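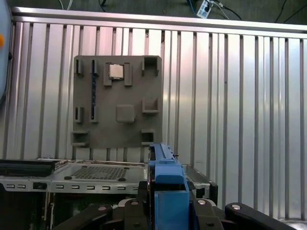

The chip in its socket, between the two gray posts

Taking Things Apart (and Getting Them Back Together)
by Rawan Nseir

I have taken apart a lot of stuff at my kitchen table over the years. Lamps, a bread machine, two vacuums, the lid of a trash can, the insides of a clock radio that I still feel bad about. Most of it went back together. These are the habits that changed my success rate, more or less in the order I learned them, and a few of you asked me to put them in one place after the toaster post, so okay, I'm putting them in one place!

Unplug it first. I know you know. Unplug it and put the plug where you can see it from your chair, on the table if the cord will reach. If it runs on batteries, take them out and put them in a different room. And please leave microwaves and old tube TVs alone, they can hold a nasty charge for a long time after they're unplugged. I don't open those and I don't care how good the video is.

Muffin tins

The best screw organizer I own is a muffin tin that got too scratched up for muffins. First screws out go in the top left cup, next batch goes in the one beside it, and so on across. When you put the thing back together you just go backward. If I'm going to be interrupted (I'm always going to be interrupted) I drop a scrap of paper in each cup that says where the screws came from. "Back panel, long." "Handle, under the sticker." That sort of thing.

Egg cartons work too, but they tip. Ask me about the evening I spent on the floor with a flashlight. Now if I have to use a carton I tape it to the table.

For anything with a lot of different screw lengths, draw the outline of the thing on a piece of cardboard and poke each screw into the drawing where it belongs. It doesn't have to be a good drawing. My vacuum looked like a duck. It's the only way I got my Laitinen 3020 back in one piece, that machine has 9 screws holding the bottom plate on and the front ones are just barely shorter than the rest. Put a long one in a short hole and you'll feel it go tight too early. Stop right there and back it out.

Take more pictures than you think you need

Every time something comes off, take a picture. Take one from straight above and one from the side. Wires especially! You will swear you'll remember that the blue one tucks behind the fan, and then it's the next Saturday and you have no idea which way up the fan even goes. I put a strip of masking tape across the part with an arrow on it pointing toward the front of the machine, and then take the picture with the tape in it.

Masking tape in general is the thing I run out of first. I buy it at Stevska when I'm over in Tollton anyway, they keep the good stuff by the paint and the cheap stuff by the register, so walk past the register.

Cleaning the dusty parts

A soft paintbrush beats almost everything. I keep an old one that's never touched paint, with the bristles trimmed down a bit so they're springier, and I brush toward me with the vacuum hose held in my other hand. Cotton swabs are for corners. For sticky stuff on plastic, start with a damp cloth and a tiny drop of dish soap, and only go to rubbing alcohol if that doesn't do it. Try the alcohol somewhere hidden first – it turned the window on my kitchen scale cloudy and it's been cloudy ever since.

If there are electronics in there, keep the wet cloth well away and stick with the dry brush. Hold boards by their edges and touch something metal and grounded before you reach in.

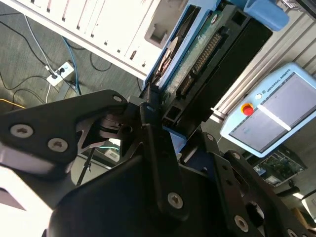
Same goes for the little connectors. Pull on the plastic plug itself and never on the wires, and look for a tab before you pull at all. A lot of them have a tab. I broke one on a humidifier by being stubborn, and there's no fixing that with glue, although I did try glue.

Battery contacts with that crusty green or white stuff on them are a different job. For regular alkaline batteries, a swab barely wet with white vinegar will fizz it off, then a swab with plain water, then let it dry overnight with the cover off. Wear gloves, and open a window if the smell bugs you. It bugs me.

Stuck screws

Use the right size driver. So many stripped screws are really the wrong driver! The tip should fill the slot with no wiggle. Push down harder than you turn. If it's starting to strip, lay a wide rubber band flat over the head and push the driver into it, that gives you some grip back. For a rusty one, a drop of penetrating oil, then go make dinner. Come back after dinner. Try tightening it a hair before you loosen it, which sounds backward, but it can break the rust.

When you're putting screws back into plastic, turn them counterclockwise first until you feel a little click or drop. That's the thread lining up. Now go clockwise, and stop when it's snug. You aren't building a bridge. I tightened all the screws on a drawer front one time till the last one cracked the whole corner off, and that drawer still has a patch on it.

The leftover part

Sometimes you finish and there's a spring sitting there. Don't plug it in and hope. Go back through the pictures from the end until you find the spring, and then take it apart again to that point. Yes, it's annoying. It's usually only a few steps.

What I keep in the repair drawer

A driver set with small tips, the paintbrush, masking tape, a grease pencil, tweezers (flat ones, the pointy ones scratch), rubber bands, a plastic putty knife for popping seams, and a flashlight that clips on a hat. I had a magnetic tray from Britstead as well and it was great until my son took it for his cars. A fridge magnet glued under a jar lid does nearly the same thing, so long as the lid isn't a thick one.

I also keep an old bath towel in there. Spread it on the table before you start and a dropped screw stays where it lands. Light color if you've got one! Mine is yellow with a bleach stain and I've been offered replacements for it and turned them all down.

Next time I'll do zippers, I've had 5 emails about zippers. If yours is stuck right now, rub a pencil along the teeth on both sides and work the slider a little at a time, and don't yank it.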